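My aunt left me the apartment in Rudwood, 152 steps up from the tram stop, and everything in the kitchen. The buyer from Truserlow wanted it cleared by June. I started with the dishes and put them out on the plaid cloth where I could look at them.
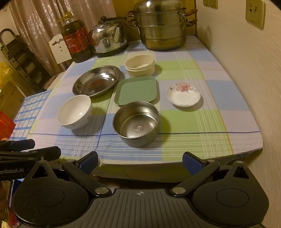 *The table, before the boxes.*

The saucer with the pink flower was the one I knew. She kept her rings on it when she made dough. The steel bowls I didn't remember at all – she must have bought them after I moved to Grullima.

My cousin called while I was wrapping. She wanted the steamer. I said it was almost as heavy as I was and she would have to come and get it. She said the man at Naidu's secondhand shop would give me 40 for it, 100 if I threw in the kettle, and that I shouldn't take it.

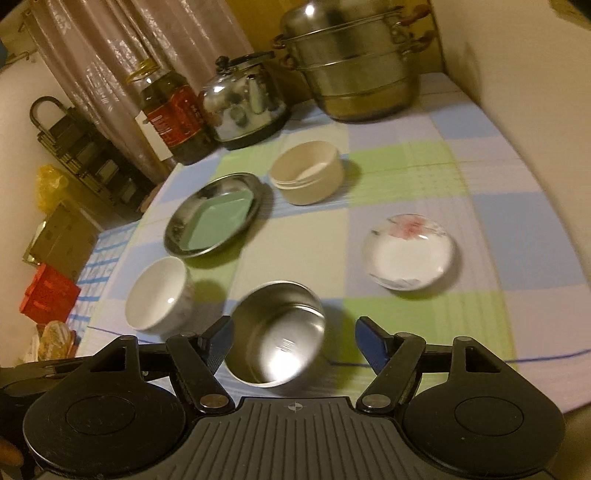 "I wasn't going to," I said.

She asked about the big jar. I told her it was still by the curtain. We talked for a while about whether anyone should eat from it. Our aunt had said it needed another year, but she had said that every year.

After we hung up I packed the white bowl and the green dish in newspaper. I wrote KITCHEN on the box. Then I unwrapped the saucer again, took off my watch, and went to see if there was any flour.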